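To: housing-staff list
From: Raffaele Palumbo, Guest Housing Office
Date: January 22, 2018
Subject: Re: Bed linens, Barkley House and Nolter House

Dear colleagues,

Thank you to those who replied to the draft linen procedure. Mr. Bellini's message is quoted in part below, with the responses of this office after each point. The revised procedure takes effect with the next changeover and replaces the sheet dated August.

Thomas Bellini wrote:
> The draft says that duvets are to be "straightened" between
> guests. At Barkley we have always taken this to mean that the
> duvet stays on the bed and is pulled level. Nolter staff tell me
> they remove it completely. Which is correct?

The duvet is to be removed completely at every changeover and folded back only during a stay. The word "straightened" has been taken out of the text. During a stay, the attendant should take the duvet by its corner, draw it back far enough to expose the fitted sheet, smooth the sheet toward the edges, and then return the cover. The hem should hang evenly on the open side and should not rest on the floor.

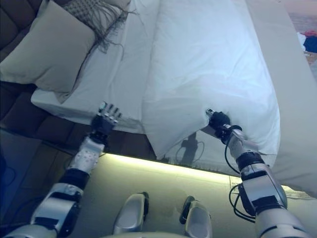 Attendants are asked to check the corners of the fitted sheet before the duvet is returned. A corner that has worked loose under the mattress will not hold for a full stay, and most of the complaints received last year concerned exactly this.

> The upholstered beds are harder to make than the old ones. The
> padded sides leave very little room for the hand, and the lint
> collects in the seams. May we have a brush for each floor?

Yes. Upholstery brushes have been ordered from Hassanpour and will be delivered to the linen rooms at both houses. The seams of the headboard and side panels are to be brushed at each changeover. No liquid cleaner is to be applied to the dark upholstery without approval from this office. The light strips under the bed bases may be wiped with a dry cloth only.

> Finally, the throws. The fringe tangles in the wash, and two
> came back from Vudholm in poor condition.

This office has raised the matter with Vudholm. Until further notice, knitted throws are to be sent separately, each in a mesh bag, and are not to be counted with the sheets. A throw with damaged fringe should be set aside and reported. Between washings, the fringe should be combed out by hand and the throw laid over the pillow end of the bed.

For reference, the current inventory for the two houses stands at 1,201 pieces of flat and fitted linen and 302 pillow covers. There are 11 spare duvets at Barkley and nine at Nolter. Please do not transfer duvets between the houses without entering the transfer in the linen book, as the figures could not be reconciled at the last review.

Questions on the revised procedure may be sent to this list. Requests for replacement items should be sent to the office directly, with the room number and the house in the subject line.

Respectfully,

Raffaele Palumbo
Guest Housing Office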